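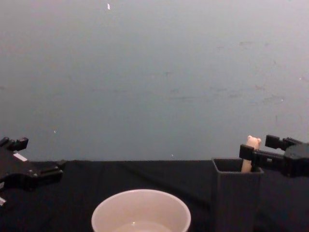

Photo: Eimear Phelan / Grundstead

Interior Finish and Room Safety Checklist, Unit 2
Site: Coveck
Inspected 3rd October by Eimear Phelan. Reviewed by Oratile Mabaso.

Ratings: S = satisfactory, A = action required, M = monitor.

1. Wall surfaces, painted: M
Scuffing on the painted finish. No loose paint found by hand test. Clean with mild detergent before deciding on a recoat. Paint is Mesar matte, batch 489; use the same batch for touch-up if any is left in stores.

2. Wall and floor junction: S
Skirting fixed. Sealant continuous on the north side.

3. Fire door: A
Closer does not latch the door from a 100 mm opening. Adjust the closing speed and retest. Smoke seal worn at the lower hinge.

4. Escape route: S
Clear width maintained. Exit sign lit on mains and on battery.

5. Fire extinguishers: A
Both units in date. The bracket on the CO2 unit is loose at the upper screw. Refix into solid backing; the existing plug has pulled.

6. Electrical outlets and cords: M
One faceplate cracked, no live parts exposed. Replace at the next visit. Extension cord by the door is rated 3000 W and was within load when checked.

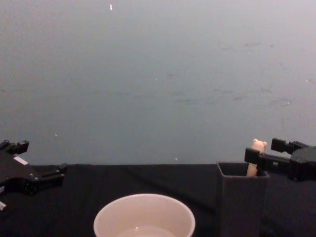
7. Ventilation: A
Supply grille dusty. Filter change recorded in March, next change overdue. Maluleke holds the service contract and should confirm a date in writing.

8. Lighting: S
Readings acceptable at desk height. One tube flickers on cold start.

9. Floor covering: M
Seam lifting slightly at the threshold. Not yet a trip hazard. Recheck with item 3, as the door sweep may be catching it.

10. First aid kit: S
Contents match the list. Eyewash sealed and in date.

Reviewer comments (O. Mabaso)
Item 3 takes priority and should be closed before the others are scheduled. Item 5 can be done on the same visit. I would not recoat under item 1 until the cleaning has been tried. Item 7 stays open until the service sheet is received.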